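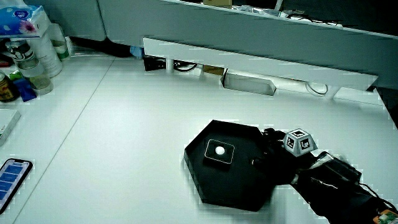 I have stopped believing success rates that come without a list of the failures. The one I was handed in April said 13 faults in 1,000 runs, which sounded splendid, and I spent the next fortnight finding out what had been left off it. The job is small enough to fit on the corner of a desk. A little white ball sits on a black square block in a six-sided tray, and the jaws have to come in over the rim, close on the ball and lift it without touching the block. We record people doing this by hand, with a cube of printed black squares fixed on top of the gripper so that the camera can tell where it is, and then an arm is supposed to learn it from the recordings.

The arm did not learn it. It came in low and a touch late, every time, and shoved the block into the wall of the tray. On the third morning it pushed hard enough to lift one side of the tray and kept going until I hit the stop button. The tray went over, the ball went off somewhere under the desk, and the arm carried on pressing for a good second after the force limit should have cut in. A second is a long time if your fingers are down there, and mine had been, a minute before, putting the ball back.

So there were two faults, and I'd like to keep them apart, as the vendor's first reply rolled them into one and called it "a calibration matter".

The first was timing. The Fletton logger stamps the camera frames when they arrive, and the Skovari board inside the gripper stamps the jaw readings when they are taken. Those are two different clocks and they had been left to wander. Hooman Mahmoudi, who has far more patience than I do, lined up the moment the jaws shut in the video against the moment the numbers said they shut. The gap was 40 milliseconds in the recordings he started with, and worse in the long sessions. You'd never notice it watching the playback. Hand movements near the ball are quick, though, and an arm that closes its fingers that late is closing them in the wrong place.

We had 324 recordings with the problem in them. All of them had been marked good, by software that checks whether the cube stayed in view and whether the file opens. I don't blame the software for that. I do blame whoever decided the tick next to each file should be green and say "verified".

The second fault bothers me more. The force limit was set in the Villar control panel, it was saved, and it showed the right number whenever we looked. What the panel didn't mention was that the limit is averaged over a window, and that the window goes back to its longest setting after a restart. We had restarted that morning. The manual covers this in a footnote to a table of network settings, and I'd love to know who they thought would look there.

When I asked how the 1,000 runs had been scored, I was told a fault meant the program stopping with an error. Shoving the block was not a fault. Dropping the ball was not a fault either, so long as the arm got back to its starting position afterwards. By that measure my tipped tray was a clean run, right up to the point where I pressed the button, and then it was logged as operator interruption. I have asked for the definition to be changed. I've been told it is "under discussion" – make of that what you like.

For now, both devices take their time from the same source and we clap the jaws shut at the start and end of every recording, film-set fashion, so the gap can be measured. The old recordings are being shifted by hand. Hooman thinks most can be saved. I think we should bin the lot and start again, and we've agreed to try his way on a small batch first.

On the arm, the window is now set by our own start-up script, which refuses to go any further if it reads back the wrong value. Nobody reaches into the tray with the power on, me included. Loureiro, who sold us the whole package, have offered a free half-day of training. I've asked them to send the run logs instead, all of them, with the video. Nothing yet.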